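# Sorting a mixed toy and craft table without going crazy?

Posted in Home & Family > Kids' stuff

**mapleandmoss**

Hi all! We've got one long table in the back room that does everything. Building blocks, play kitchen stuff, craft wood, odd bits of foam. I love it, the kids love it, and every single evening it turns into soup. I have more than 30 little bins from Esero that were supposed to fix this, and half of them are now full of "misc."

What I'd like is a setup where things can stay out on the table and still be easy to find the next morning. Do you sort by color, by size, by what it's made of? And is it worth having a tray, or does a tray just become one more thing to put stuff on? I have 18 inches of depth to play with along the back wall, so no deep shelving. Thanks so much, I read every reply!

**Raimo Niskanen**

Oh, I love this kind of problem! We run a play table at our community room in Riihimäki and I've rearranged it more times than my wife thinks is healthy.

Go for the tray, absolutely. A plain white one, flat, with nothing living on it overnight. The tray is for whatever is being built right now, and everything else stands around it. Small things show up so well against white, and a kid can see at a glance where the action is (so can you, when you're hunting for the last block at bedtime).

The other thing that changed our table was standing the long stuff up. Handles, spoons, spatulas, anything skinny goes in a plastic cup. Lying down they take over the whole surface and roll under everything. Upright they need a spot the size of your palm! A cup with two utensils in it is plenty, so resist filling it until it tips.
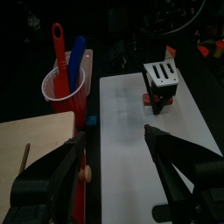
Dowels are the exception for me. I keep those flat on a wooden board, off to the side, wood with wood. They're too light to stay put in a cup with heavier handles, and the board gives them a home that's easy to point to. "Sticks go on the board" is a rule even my youngest grandchild could follow.

As for sorting, I'd skip color completely. It looks gorgeous for 11 minutes. Sort by what you do with it: stuff you stack, stuff you stir with, stuff you glue. You'll end up with red things in every group and that's fine.

Then the back row! With your depth you only want one row of bigger items along the wall, bowls and such, where they act like a little fence. Keep the middle low. I put down a strip of painter's tape to mark where the row ends, and it's been there since March without peeling.

Foam blocks are wonderful, by the way, don't hide them in a bin. They're big enough to be the bottom of a stack, and a smaller brick sits on top very nicely.
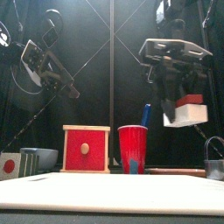 *Small red brick on a white foam block, up over the table to the right of the red cup.*

If your foam pieces are a bit squashed, leave them out overnight with nothing on them. Some of ours puff back up and some don't. The flat ones get cut up for stamping.

Let me know how it goes, I'd love to hear what you do with all those bins!

**trismont_dad**

get rid of half of it. we had something like this and I boxed up a bunch, put it in the garage, swapped it every few weeks. they thought it was new toys lol. works great

also the Unus bins are better than the ones you have imo, the lids fit

**kettlebird**

Seconding the cup idea, and I'd add a clear or see-through box right behind it for the overflow! You can tell what's in there without tipping it out, which was my kids' favorite hobby for a good while. No lid. With a lid on they'll dump the whole thing just to check.

I'm not with Raimo on color, though. My daughter is four and can't tell "stir" from "stack" yet, but she knows red and blue and she's SO proud when she gets it right. Maybe start with color and move to his system later?

One more thing on the dowels: sand the ends. We had a bag of 700 from a school clear-out and I was picking splinters out of fingers all month. Two passes with fine paper did it.

**mapleandmoss**

These are great, thank you!! Tray is going down tonight. I already emptied two "misc" bins and found the spatula we thought had gone out with the trash. Raimo, what width of tape did you use for the back row? Mine's the narrow kind and I'm wondering if little eyes will even notice it.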